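April, evening

Finished the second pass on the water log and the numbers finally agree with each other. The Onach meter at the inlet read 618 this morning. The old Heitmann meter in the cellar, plumbed in series after it, moved by the same amount over the same period once I corrected for the dial starting off zero. So the loss is downstream of both, which rules out the stretch of pipe under the yard that I was getting ready to dig up.

I shut the branch valves one at a time and waited an hour on each. Kitchen closed: inlet still creeping. Bathroom closed: still creeping. Laundry closed: needle stopped dead. Opened the laundry again and it started within a minute. Repeated it after lunch with the same result. The flow is small, a slow turn of the red star on the dial, but it runs all night and the bill from Vullivska shows it.

The laundry branch has four connections: the washer, the utility sink, the outdoor tap and a capped stub left over from whatever stood in the corner before I bought the place. The sink is dry underneath. The outdoor tap is dry, and I had its inner valve closed all winter anyway. The stub has a brass cap with green crust around the threads, but a sheet of paper towel left under it for two hours came up clean. That leaves the washer inlet valve, which can leak past its seat straight into the drum and out through the drain without wetting the floor at all.

Test for this is simple. Ran a spin cycle with nothing in it, opened the door, wiped the drum and the bottom of the door seal, closed it and left the supply on with the power off. Checked at 4 in the afternoon and there was a small pool in the fold of the seal. Checked again after supper and it was larger. Closed the tap behind the machine, wiped everything again, and it has stayed dry. I am calling that a confirmed fault.

The valve is a Nitell unit with two coils. Resistance across both coils is well inside the normal range and close to matched, so the electrical side is fine. The trouble is either grit on the diaphragm or a hardened diaphragm. Given the sediment I took out of the inlet screen last fall I would bet on grit, but the rubber is old enough that cleaning alone seems a poor use of an afternoon. The whole valve costs little more than the seal kit. Ordered the whole valve and a new screen.

Pressure is the other thing to look at. The gauge on the outdoor tap went up to a figure I did not like overnight, well above the daytime reading. The regulator in the cellar is supposed to hold it flat. If it is drifting when demand drops, it will wear out the new valve the same way. The adjusting screw turned freely and the reading followed it, so the spring is good. I backed it off a quarter turn and will read it again before breakfast. If it climbs, the regulator seat is worn too and I will order that as well – the union nuts are a size I have a wrench for, at least.

Things to write down before I forget them. The shutoff for the laundry branch is the second handle from the left, not the third as the old tag says. I cut the tag off and made a new one. The stem on that valve weeps slightly when it is half open and stops when it is fully open, so leave it fully open. The bathroom valve needs a new handle screw. The cellar light has to be switched on from the top of the stairs.

Until the part comes, the tap behind the washer stays closed between loads. One load went through this afternoon after the seal test, ordinary cycle, warm, and the fill time was normal, which is another point against a blocked screen. Folding got done late. 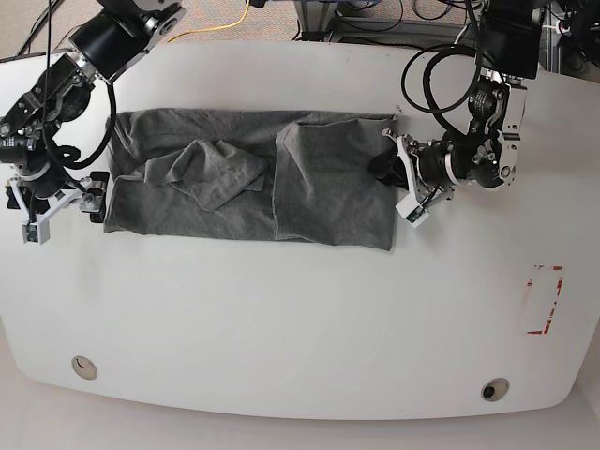 Tomorrow's readings: inlet meter at seven with everything closed, inlet meter at noon, outdoor gauge at both times. I want two full nights with the washer tap shut before I put a figure on the saving. Bucket and rag are by the cellar door. The notebook page for the branch tests is full, so the gauge readings start on a new one.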